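4.2 Comparing the two finger controllers in simulation

Before we spent any time on the real arm, we wanted to know whether the choice of finger controller mattered at all for small, uneven objects. It is an easy question to put off. In our earlier work on the Drutcombe bench we used whatever closing routine came with the hand, got results we could live with, and moved on to questions of planning that seemed more interesting to us at the time. Only when we began to drop things that we had no business dropping did we go back and look at what the fingers were doing in the last moments before a lift.

We compare 2 controllers here. The first, which we call Daltine, closes the fingers at a steady speed until the contact force passes a set level and then holds the finger position fixed. The second, Gumley, closes in the same way but never locks the position. It keeps pushing toward a target force for as long as the object is held, so the fingers are free to creep inward or give a little if the object shifts between them. Both run at the same rate, both receive the same force reading, and both were tuned by the same person over the same stretch of afternoons, so we hope neither was given an unfair start.

All trials in this section use the same simulated arm and parallel gripper. We kept the object set small on purpose, and every object in it is lumpy in one way or another. Smooth boxes and cylinders were tried early on and then set aside, as both controllers held them without any trouble and the numbers told us nothing. Each object was given 85 starting poses, drawn once and then saved, and both controllers met exactly the same poses in the same order. Counting repeats with different friction values, this came to 3,850 grasps in total.
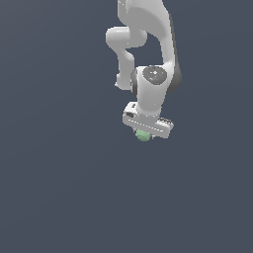 Figure 4. Hold test with the arm folded and a small green object at the gripper.

The hold test is the part of the comparison we learned the most from, and it is worth going through slowly. After a grasp is made, we remove the support surface from the simulation completely and let the arm carry the object through a short series of poses, pausing at each one so that any slipping has time to show itself. Taking the surface away sounds like a small matter of housekeeping, but it saved us a good deal of confusion. In our first version a table was left in place, and an object that had slid most of the way out could still rest one corner on it and be scored as held. With nothing beneath the green object in Figure 4, there is no such help to be had, and whatever keeps it up has to come from the contact at the gripper. The faceted surface matters too. A flat finger pad meets an object like this at a few small patches, and a slight turn of the object can move those patches to quite different places. We scored a hold as good only if the object stayed within the fingers through the whole series and for a final pause of 40 seconds.

Under this test Gumley came out ahead on every object, though the size of the lead varied more than we expected. With high friction the 2 controllers were close enough that we would not want to argue for one over the other. As friction went down, the gap opened. Looking through the force records, we found that many Daltine failures shared a common story: the grasp looked firm when the position was locked, the object then turned slightly during the first motion, and the contact force fell away because the fingers did not follow. Gumley recovered from a fair number of these small turns, since it simply closed a little further.

We should be fair to Daltine, which has virtues of its own. It is quieter, and by that we mean that its finger positions stay still once the grasp is made, while Gumley shows a small trembling that grows with the target force. In simulation this costs nothing. On hardware it may wear the slide or warm the motor over a long shift, and we have not measured either. There were also a few grasps near the very tip of the fingers where Gumley's steady pushing squeezed the object out, a bit like a wet bar of soap – a failure we hardly ever saw with the locked fingers.

We tried a simple mix of the two, locking the position only after the force had been calm for a short while and unlocking it again whenever the arm began to move. This kept most of the benefit and took away much of the trembling. We do not report it as a third controller because the waiting time was picked by hand and we are not yet sure how well it carries over to other hands. It is, however, the version we took forward to the Mahlangu bench trials described in Section 5, where we also return to the question of the fingertip grasps.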